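The Towel Drawer Always Wins

5 May 2019

Every household has a number of towels it needs and a number it owns, and the two have never met. I own 74. I live with one other person and a cat who prefers the rug.

It started with a set from Geltitell, bought in November at a discount so steep it felt rude to refuse. Then came the guest towels, for guests who bring their own. Then the beach towels, though we live 721 miles from a beach.

The advice industry has views on this. Pranley, the storage store where I once paid $100 for a box to put smaller boxes in, sells a folding guide with 9 approved folds. I mastered two. The third is called the Envelope, and I believe it requires a license.

My grandmother kept her linens in a closet so orderly that we were told not to breathe near it. She ironed washcloths. When she died, my mother got the ironing board and I got the washcloths, and both have been resting ever since.

Last month I packed up a load for the thrift store in Adanum. The woman at the counter looked in the bag, then at me, and asked if I ran a hotel. I said no. She took half.

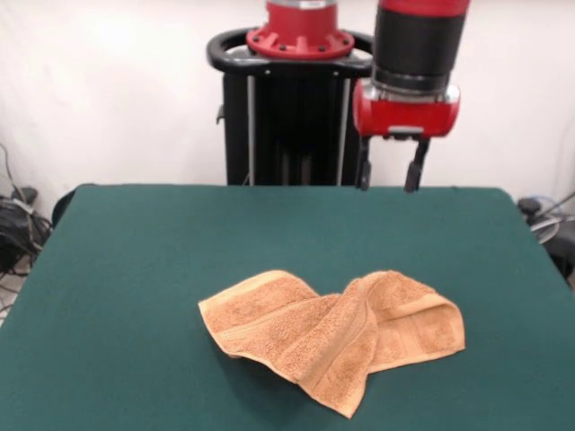 The other half rode around in my trunk until I needed the space for groceries, and then it went back in the drawer, which no longer closes.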